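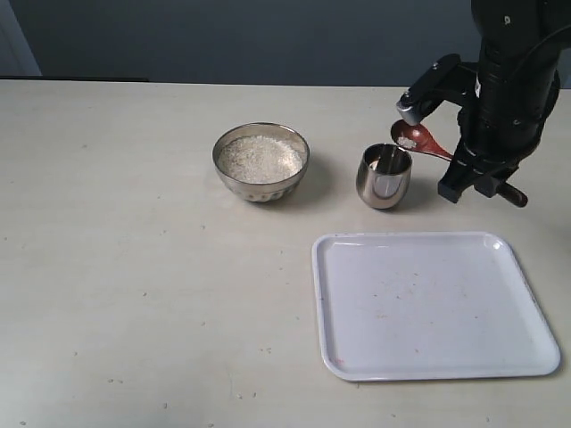 Rice from bowl to cup, one wooden spoon at a time.

Kitchen > Tips and Tricks > Can a machine do it yet?

Last updated: 9 September 2022

Print this page | E-mail this page

Every so often somebody writes in to ask when they can stop doing their own measuring, wiping and stirring. I've been keeping a sort of running score on this page, and spooning out dry rice is the job I get most worked up about, so it goes first!

It sounds like nothing. You dip, you lift, you carry, you tip. But try it with your arm held stiff and your eyes half shut and you'll find out how much your wrist has been doing on the quiet. Rice slides. A spoon that's level in the bowl isn't level any more once you swing it sideways, and a small cup gives you very little to aim at. My friend Rochelle Begay, who cooks for 40 at a time, still loses a few grains on every trip and she's been at it for years.

So where are we? I'd say a machine can manage the carrying (slowly) and I'd trust it with the tipping if the cup stays put. The dipping is harder. The first few scoops from a full bowl are easy enough, but the last ones want chasing round the bottom, and that's where I'd want to step in.

A few things that help, whether it's an arm or a seven-year-old doing the work:

Fill the bowl nearly to the top. Digging down a steep side is awkward for anybody.

Keep the cup close to the bowl. Less travel, less spillage.

Use a wooden spoon with a proper long handle. I had a lovely thin metal one from Adska and it twisted every time it was gripped off-centre. The wooden one I bought at the Isholm market is much better behaved.

Keep a tray on the table too. The Ernberg trays have a decent lip, but any tray with a raised edge will do. 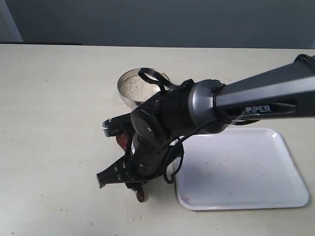

A bowl, a tray and a good many crumbs on the table.

Crumbs are my next grumble. Give a person a speckled table and they'll sweep it into their palm without thinking. For a machine that's a whole separate job, with a different tool and a different way of moving - and it has to know which specks are crumbs and which are just the table. I'm giving that one 3 out of ten for now.

Here's the rest of the score as it stands, all my own opinion. Folding tea towels, 4. Loading a dishwasher with matching plates, 6. Loading it with my plates, 2. Peeling a boiled egg, don't make me laugh. Sorting screws into jars in the workshop gets an 8, provided they come along one by one, and if they arrive in a heap I'd knock it down to a 5.

Mrs Baranauskienė wrote to say I was being mean about the tea towels. Maybe so! I timed myself on a stack of 11 and it took me almost 4 minutes, with the radio on, and two of them had to be done again.

I'll go through the scores again in October. If you've got a chore you'd like added, send it in and say what you use for it now, spoon, cloth, bare hands or whatever it is.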